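Subject: Re: [nollbridge-kitchens] Steamer tray: in or out?
Date: 2020-11-17

On the subject of rice cookers, a member wrote:

> I have inherited a Pliment from my aunt, no manual, and it came with a
> metal tray full of holes. I have been leaving the tray in when I make
> plain rice because it seems to belong there. The rice comes out fine
> but the lid is a swamp afterward and the vent spits on the wall. Am I
> supposed to take the tray out? Also, does anyone wash the inner lid?
> My aunt clearly did not.

Your aunt was in good company. I owned my first cooker for two years before I found out the inner lid was a thing a person could wash, and I'd rather not go into what was living behind it.

Tray first. Take it out for plain rice. It's for dumplings, broccoli, sweet potato, the odd egg. With it in place the foam comes up, hits the metal, goes through the holes anyway and then sits there turning to glue. You get all of the mess and none of the dumplings. If you do want to steam over rice, keep the rice low in the pot and put the food in for the last 10 minutes or so of cooking, by which time most of the foaming is over.

I put my own cooker on a little table away from the wall after the spitting took the shine off a patch of paint. This was presented to the household as a temporary arrangement in May. The table now has a checked cloth and a small vase of sunflowers, so I think we can call it permanent.

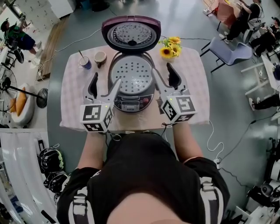
The other thing to look at is the vent cap. On a lot of cookers it pulls or twists out, though I can't swear to the Pliment. Try it gently with the thing unplugged and cold, and if it doesn't want to come, leave it alone. Mine is a Clarance and the cap comes out in two pieces, one of which goes straight down the drain if you aren't paying attention. I have bought that piece twice. Put the strainer in the sink first.

For the inner lid: warm water, dish soap, soft sponge. No steel wool, whatever your uncle says. If there's a brown film that won't shift, fill the pot to the lowest line with water, add a spoonful of vinegar, and run it with the lid closed until it's been steaming a while. The kitchen will smell like a pickle jar. Let it cool, wipe, then run it again with plain water, or your next batch will taste like sushi made by someone with a grudge.

Then leave the lid wide open until everything inside is dry. This is the part I'm worst at, being a natural closer of lids.

As for the missing manual, the Ackah people scanned a pile of old appliance booklets a while back and there may be a Pliment in there somewhere. Fair warning – it's one file, 142 pages, in no order known to science, and the waffle irons are sideways. I did find mine in it, and learned that the button I'd been using for brown rice was for porridge. It explained a lot of dinners.

Let us know about the wall. Mine needed repainting, but I do have a gift for putting things off.

--
To leave this list, send a blank message with "unsubscribe" in the subject line.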